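Music Business Basics, Unit 6: How a Record Gets Rolled Out
Notes by Spyros Pappas, updated 5/21/18

OK, so last time we got as far as the finished master sitting on somebody's hard drive, and a few of you asked what happens between that point and the day people can hear it. Quite a lot! This unit is my favorite one to teach, so forgive me if I ramble.

I'm going to use the Hutorley campaign all the way through, partly because I worked on it and partly because I still have the paperwork. Hutorley were a four-piece signed to Bradbridge, a small label, and the record was a five-song EP called Sturkmont. They had 4,000 people on the mailing list and a pretty loyal crowd at home, and hardly anybody outside it knew the name.

First comes the announcement. You want the title, the release date and one strong piece of artwork, all out on the same morning. We argued for ages over whether to put the track list in there too (I wanted it, Ilham Fahmy at the label didn't, and she won). Her thinking was that a track list is a second piece of news, and you don't give away two pieces of news for the price of one.
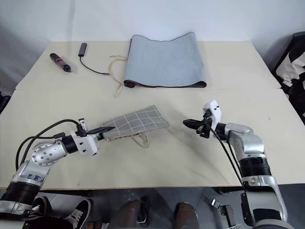 So how long should you leave between the announcement and the release?

For an EP, I like four to six weeks. Albums can stand a longer wait, especially if there are two or three singles to put out along the way. With a short record people get excited, then they get distracted, and if the gap drags on you end up announcing the same thing twice.

Next, pre-orders. Bradbridge pressed 700 copies on vinyl and held back 200 of them for the merch table, which I thought was too many until the tour started. The signed bundle went up the same day as the announcement, and we had 261 orders before the first single was even out. I was thrilled. I was also the one packing them, so I got over it fast.

Then the lead single. Please don't just pick the song the band likes best! Bands nearly always pick the newest thing they wrote. Play the whole EP to a few people who don't owe you anything and watch which song they ask to hear again. Ours was track three, Belhaj, a slow one that the drummer had wanted to drop altogether, and it ended up on more radio playlists than the other four songs put together.
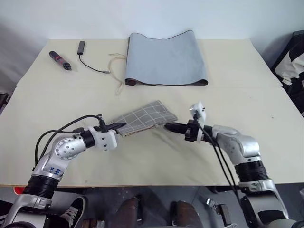 Unit 6, worktable with two robot arms

A word on teasers, as you'll be making some for the assignment. Keep them short, keep the band's name on screen, and let us hear some of the song. I've sat through so many teasers with moody fog and no music in them. Ilham used to send those straight back with "what does it sound like?" typed in the subject line and nothing else.

Press goes out under embargo, usually two weeks ahead for blogs and longer for print. Put the embargo date at the top of the email and again at the bottom. If a writer breaks it, call them, be nice, and remember you'll need them for the next record.

For next class: write a one-page rollout plan for an EP coming out in July. I want the announcement date, the single, the pre-order offer and one teaser idea. Bring a printed copy, and read the chapter on publishing splits before you come, we're starting with that.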